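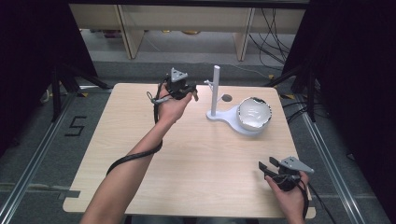 The lawsuit over the Obradović apartment project has a new judge. The case was reassigned on December 11, 2023, and the March hearing stays on the calendar.

---

Six buyers say they put down deposits on units that were never finished. They're suing the developer, Fostix, and the escrow agent, Funus.

---

Permits were issued for 175 units. The complaint says work stopped at the eighth floor.

---

Yolanda Rivas, attorney for the buyers, wants the escrow records turned over before the hearing. Funus has objected, calling the request too broad.

---

Fostix says the delay came from its lender and that it still plans to finish the building. Its filing gives no completion date.

---

I've asked both companies for comment. Will add replies to this thread.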